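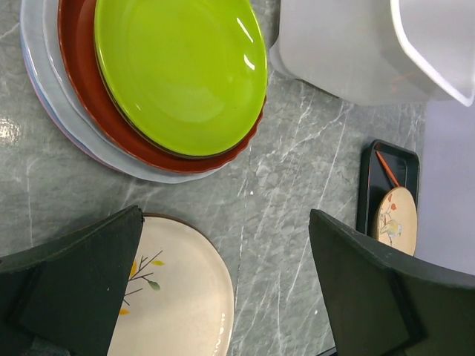 Caderno da oficina de cartazes, maio, entrada 19

Cheguei às 9h40 e a Nidia já tinha pregado na parede as provas do segundo cartaz de "Rollero". O primeiro, o do herói grisalho de costas para o mar, saiu na semana passada e correu bem, se contarmos como "bem" os comentários a perguntar se era anúncio de seguros.

O segundo mostra a mesma personagem com menos trinta anos, em cima de uma mota. A distribuidora (Cernar) quer "juventude, mas com peso". Perguntei o que era o peso. Responderam com uma pasta de referências, 29 ficheiros, dos quais 25 eram o mesmo cartaz dos anos setenta em resoluções diferentes.

Provas de cor

Imprimimos cinco variantes no papel Kamata mate. Notas, pela ordem em que estão na parede:

A - fundo laranja. A cara do ator fica da cor do fundo. Vista a três metros, é uma mota com um casaco em cima.
B - laranja com menos saturação. Melhor. O título perde-se no escape.
C - azul petróleo. Bonita, mas parece um filme de submarinos. O Jörg gosta, claro.
D - a B com o título subido 19 mm. É esta, para mim.
E - pedido expresso do agente: o nome do ator maior do que o título. Maior do que a mota também, já agora.

O preto do casaco continua a fechar demasiado na impressora grande. Baixei a carga total de tinta e repeti a D: recuperou-se a costura do ombro, perdeu-se um pouco da noite lá atrás. Fica assim. Quem mexer no perfil que escreva aqui o que fez, por favor; encontrei três perfis chamados "final" e um chamado "final_mesmo", que é o mais antigo de todos.

Rejuvenescimento

A Dayana passou a tarde de ontem a tirar rugas. Na primeira versão tirou tantas que o homem ficou com 16 anos e bigode. Na segunda devolveu as linhas dos olhos e resultou, embora a orelha esquerda ainda pertença à pessoa actual. Anotado para corrigir. Não usar o fotograma da cena do baile como base: a luz vem de baixo e cada retoque no queixo obriga a refazer o pescoço.

Atriz secundária: continua fora do segundo cartaz. A Gladys, da parte da produtora, telefonou às 11h a dizer que afinal entra, e às 11h25 a dizer que entra no terceiro. Guardei o recorte na pasta Zeso, camada desligada, à espera do telefonema das quatro.

Frase

A frase de lançamento ainda não fechou. Propostas em cima da mesa: "Antes de ser lenda, foi multado" (minha, recusada em nove segundos) e "A estrada lembra-se" (do Rigoberto, aprovada por toda a gente menos pelo Rigoberto, que entretanto mudou de ideias). Deixei a caixa de texto com espaço para duas linhas.

Por fazer
- orelha
- repetir a D com o título em branco sujo
- versão vertical para telemóvel, sem cortar a roda da frente outra vez
- perguntar à Cernar se o logótipo novo é mesmo o novo
- apagar os perfis a mais, depois de alguém confirmar qual é que a Nidia usa

16h10: ligou a Gladys. A atriz entra. Camada ligada.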